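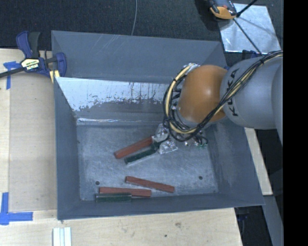
Two sets of fingers, one bin and a lot of blocks

I've spent most of September going back and forth to the unit at Etbridge, where Selina Wieser and Reece Clegg have been trying to settle an argument that started over lunch. Which is better for picking things out of a deep bin, the plain flat fingers everybody begins with, or the narrower hooked pair Reece drew up last winter? They've now got 1,000 picks on each, and I was lucky enough to be let in for the last afternoon.

The arm is an orange and grey KUKA, reaching into a big grey metal bin with sloping sides, and the things it has to pick up are long blocks in red and dark green. Doesn't sound like much, does it? I thought so too until I tried planning a few picks myself on the laptop (Selina let me, bless her) and found out how awkward a block gets when it lies right alongside another one. There's hardly any room to slide a finger in, and if you come in a touch too wide you end up pushing both of them.

The blocks down by the fold, where the floor meets the near wall, are the real pests. Flat fingers want to come straight down, and the wall is leaning in exactly where the outer finger needs to be. Selina's answer is to tip the wrist and come in at a slant, which works nicely until the cables get a say in it. That bundle looped round the wrist has been re-tied more often than anyone at Etbridge cares to remember, and Reece still stops the arm whenever he doesn't like the way it's hanging.

So, the scores. With the flat fingers the arm missed or dropped 300 times out of its 1,000. With Reece's narrow pair it was 36. I asked to see that second number again because I was sure I'd misread it! Reece was very calm about it and went to put the kettle on.

Selina isn't handing over the prize just yet, mind you. Her view is that the narrow fingers do well here because the blocks are all one shape, and she'd like to see what happens with something round or floppy. She also reckons a good part of the flat fingers' trouble comes from how the controller picks its angle, and that a fairer test would let each pair have its own settings. "I'd want to lose properly," was how she put it to me, and I think she means it. The cycle time was a bit slower with the narrow pair as well - they close more gently, and Reece didn't want to hurry them until he trusted them.

There was a fair bit of grumbling about light, too. Bare metal throws a glare back at you, and the software that finds the blocks has more bother with a shiny patch than with a dull one. They tried a blind over the window and then a lamp moved to the other side of the room, and the lamp made more difference. If you're setting up something like this at home or in a school workshop, I'd play with your lamp before spending any money on a better camera. Tape out where your bin sits as well, so you can put it back after you've knocked it. I speak as someone who has knocked it.

Next up is a longer run of 3,000 picks at the Dunmore workshop, with both pairs swapped over at set points so that neither gets the easy half of the day. The people at Ellbridge have asked to send over some of their own parts for it, small castings mostly, and Selina is very keen to get her hands on those. Reece is already filing a new set of tips. He showed me the drawing on the back of a delivery note and I nodded along as if I could follow it.

They'll be bringing the flat fingers and the narrow ones to the open evening at Grestunham too, doors at half past six, and you can have a go at closing them by hand. I'll be there with my notebook, and I've been promised first turn on the pendant.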